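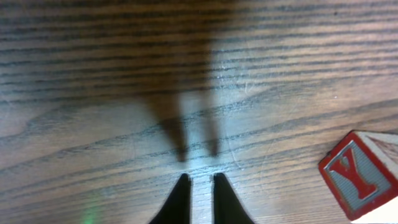
Gebremedhin Kahsay's first comment on our draft was that a shadow has no depth, so a policy that reads height from shadows will fail as soon as the lamp moves. We kept that remark pinned in our notes and built the second half of the project around it.

The question was simple. Can a gripper with only a wrist camera judge how far it is from a tabletop by using the gap between its fingertips and their shadow? We had no depth sensor on the Kisia arm, and the table grain gave the stereo method from last year's group a lot of false matches.

Method

We recorded 218 approaches to a lettered wooden block and split them by lighting. In 111 of them the overhead light stayed where it was. In the rest we moved it between runs. The network, which we called Fuditz, was trained on the fixed-light set only, with 20 runs held out. Bezawit Tesfamariam wrote the labeling script and I did the training.

Results

With the light fixed, Fuditz stopped at the right height in 17 of the 20 held-out runs. The three misses all stopped too high. With the light moved it did much worse, and the errors went both ways - some runs pressed into the table before the force limit cut in.

Masking the shadow in the input made the fixed-light results worse as well, so the network was clearly using it. Gebremedhin's comment holds for this version. We have started adding the lamp position as an input, but those runs are not finished and are left out of this report.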